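Vullidel Soft Things - README

Welcome! Vullidel is a collection of records about small soft household things: plush toys, zip pouches, pencil cases, felt animals, purses, the odd knitted egg cosy. If it squashes when you press it and lives on a shelf or at the bottom of a bag, we probably want it.

Version 3 has 1,759 records covering 480 objects. The Isgate set (208 of those objects) is new this time and I'm very pleased with it, as it finally gives us a decent spread of pouches. Version 2 was nearly all bears.

What is in the folder

objects.csv - one line per object, with its name, type, main colours, fastening and pile
records.csv - one line per record, linked to an object by object_id
words.txt - the word list for colours and fabrics, in plain everyday English
notes/ - longer notes by Savita Jaiswal and me, typed up more or less as we wrote them

Fields in objects.csv

object_id: four letters and a number. The letters mean nothing any more, sorry.
type: plush, pouch, case, purse, other
colour_main and colour_second: taken from words.txt. If a toy is split down a seam into two colours, use both fields and put "seam" in colour_note. Plenty of toys have a pale grey side and a white side, and under warm bulbs those two can look very close, so do check by a window.
pile: none, short, long, curly
fastening: none, zip, popper, drawstring, button
trim: anything added on top, such as beads, ribbon, piping or contrast tape
condition: new, used, well loved

"Well loved" was Savita's idea and it has turned out to be the field people write to us about most!

How we chose words

We argued about teal for a whole afternoon. In the end words.txt has teal, teal-green and dark green, and we use teal-green for anything that leans towards grass when you hold it next to a true teal. Cream is kept apart from white. Beads are described by colour and finish (smooth, matte, shiny) and we only write "wood" when we have handled the bead and are sure. Otherwise the material stays blank - blanks are fine, guesses are not.

For zips, tape colour goes in trim and slider colour goes in slider_note. An orange zip on a green pouch is a lovely thing and deserves both fields filled in.

Known problems

The Kemside set was labelled before "pile" was split into four, so short and curly are mixed together there. Manju is working through it.
Over 30 records have no condition. They are marked "tbc".
Some toys have two names because two of us named them. Both are kept, with a slash between.
Pouches stuffed with other things look fatter than they are. Size is only filled in for empty ones.

Changes since version 2

Added the Isgate set.
Added slider_note.
Renamed "fluffy" to "long" in pile. I still miss fluffy.
Fixed the Kashyap purses, which had all come out as "button" when half of them have poppers.

Adding your own

Please do! Copy the last line of objects.csv, change the values and send it over with a sentence or two for the notes folder. Odd things are especially welcome: lopsided toys, pouches with the lining showing, anything with a bead in a surprising place.

Looked after by Manju Rastogi, with Savita Jaiswal. The next update is planned for August.

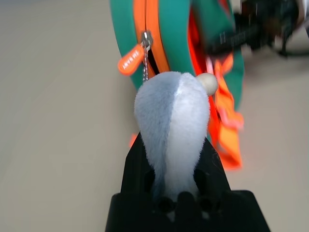 If you use the collection for a class or a project of your own, drop us a line and say which fields you found handy. We would love to hear about any toys we have given the wrong colour, too.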